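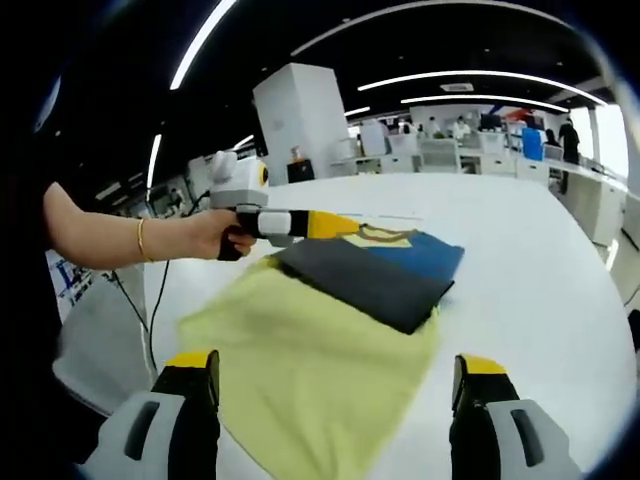

Page 2 of 7

Thread: Notice period and holiday owed, can they make me take it?

plondance_pete
Carrying on from page 1 as the question has changed a bit. I handed in my notice at Jodar last week. My contract says one month. I have holiday left over and had assumed it would be paid out in my final wage. My manager has now emailed to say I am to use all of it during the notice period and nothing will be paid. I had plans for that money. Can they do this?

rotaclerk
Usually, yes. An employer can tell you when to take holiday as long as they give you enough warning. The default is twice as long as the leave itself, so for five days off they need to tell you ten days before it starts. Your contract can change that, so look there first.

sandpiper22
Agree with rotaclerk on the default. Check whether the contract has a line like "the company may require you to take outstanding leave during notice". If it has that with no warning period mentioned, people argue over whether the default still applies.

mrs_oddsocks
I don't think they can. Holiday is yours once you have earned it. I left a job at Cordero and was paid for every day I had left, and the HR person told me it was the law.

rotaclerk
It is the law that you get paid for leave you have earned and not taken by the time you finish. That is a different thing from whether they can make you take it before you finish. Cordero let you work your notice and paid you the rest. They could have told you to take it.

mrs_oddsocks
Well that isn't how it was explained to me.

plondance_pete
Contract found. It says "Outstanding holiday should normally be taken before the leaving date. Any balance will be paid or deducted from final salary." Nothing about warning.

sandpiper22
"Should normally" is weak wording. I would read that as a preference. It doesn't replace the default warning, in my view.

grey_lanyard
I would read it the other way. It tells you what is expected and you signed it. A manager who wants to follow it will follow it. You could spend your last month arguing over a few hundred pounds and get a poor reference at the end.

sandpiper22
A few hundred pounds is a few hundred pounds. And most places only give dates and job title in a reference now.

grey_lanyard
Most large places. Jodar's Toltum site is not large. The supervisor there writes them himself, or did when I worked in the same building.

rotaclerk
Pete, how many days is it, and what dates did they give you? It matters more than the wording.

plondance_pete
7 days. The email came on a morning and says I should start the leave the following week. So that is well short of 14 days' warning.

rotaclerk
Then on the default rule they haven't given enough. They could put it right by sending you fresh dates later in the month, if there is room left before you finish. So be aware that if you write back straight away and point it out, they may just move the dates.

ferrytimes
Which is a reason to wait a bit before writing back.

rotaclerk
I wouldn't play it like that. If he says nothing and doesn't turn up, he has taken the leave. If he says nothing and does turn up, there is a row at the gate. He needs to reply before the start date either way.

ferrytimes
Reply the day before then.

grey_lanyard
This is how people end up marched off site.

plondance_pete
I don't want a row. I get on with most of them. I would just like to know where I stand, then I'll ring and talk to them.

sandpiper22
Ring by all means but put it in an email afterwards. Two or three lines. "Further to our call, I understand that..." and set out what was agreed. Keep a copy somewhere that isn't your work account, as you will lose access to that on your last day.

kettle_on_again
Joining in because I had nearly the same thing, but with an extra problem. They had worked out my leave wrong. I was on the 22 days plus bank holidays contract and they had me down as if bank holidays came out of the 22. Check the 7 is right before you argue over anything else. You take the yearly allowance, work out the share of the leave year you will have worked by your finish date, and take off what you have had.

plondance_pete
Our leave year starts in January, and I have been there for the whole of it. I'll go through my payslips. They show the balance at the bottom but it has been wrong before.

kettle_on_again
Mine too. The payslip one was carried over by hand. Ask for the actual record.

mrs_oddsocks
Can I ask a side question. What about sick days in the notice period? My nephew is leaving a warehouse job and has been signed off with his back. They say they will treat it as holiday.

rotaclerk
They can't simply swap sickness for holiday against his wishes. He can ask to take holiday while he is off sick, if he would like the full pay, but it should be his request. If he has leave left when he finishes, it is paid. It might be worth starting a separate thread, as the sick pay side depends on how long he has been there and what his contract gives him.

mrs_oddsocks
Thank you, I will do that.

dock_leaf
Also check for deductions. When I left, 105 pounds came off my last wage for a training course I had done the year before. There was a clause for it and I had forgotten signing it. It was legal. It was still a nasty surprise as I had rent going out the day after.

plondance_pete
I did a forklift refresher in spring. Would that count?

dock_leaf
Depends on whether you signed something agreeing to pay it back. Without a written agreement or a contract clause they shouldn't take it. Look for the word "repayment" or "clawback".

sandpiper22
And the uniform. Some places charge if you don't hand it back. Get a signature or an email to say it has been returned.

plondance_pete
Update. Rang them at 10 this morning. The manager didn't know about the warning rule and said he would ask payroll. Payroll rang me back after lunch. They have offered to split it, so I take four days at the end of the month, which are after the warning period, and they pay the other three. They are sending it in writing. I said yes.

rotaclerk
Sounds fair. They could have tried for more of it.

ferrytimes
I would have held out for all of it.

grey_lanyard
On what grounds? They had time to send new dates. He would have ended up with fewer days paid, or none.

ferrytimes
They might not have bothered. Small firms often don't.

grey_lanyard
Might not have. He has it agreed now and he still gets to say goodbye to people.

kettle_on_again
Did you ask for the leave record, Pete?

plondance_pete
Yes, and the balance was right this time. There was no repayment clause that I could find either. Still waiting for the email.

sandpiper22
If it hasn't come by tomorrow, send your own version and ask them to confirm it. Then check the final payslip line by line. The leave should be shown separately from your basic pay. If your hours go up and down, the daily rate should be worked out from average pay, with regular overtime counted in.

plondance_pete
I do overtime most weeks. Had not thought of that. Is it the last 12 weeks?

rotaclerk
It was 12 once. It is 52 weeks now, leaving out any weeks where you weren't paid. There is also an argument over which part of your leave has to be paid at that rate and which part can be paid at basic. For three days I would ask them how they worked it out and see what they say.

mrs_oddsocks
New thread is up about my nephew if anyone can look at it.

plondance_pete
Email has arrived and it matches what they said on the phone. I'll post again when I get the payslip.

Go to page: 1 2 3 4 5 6 7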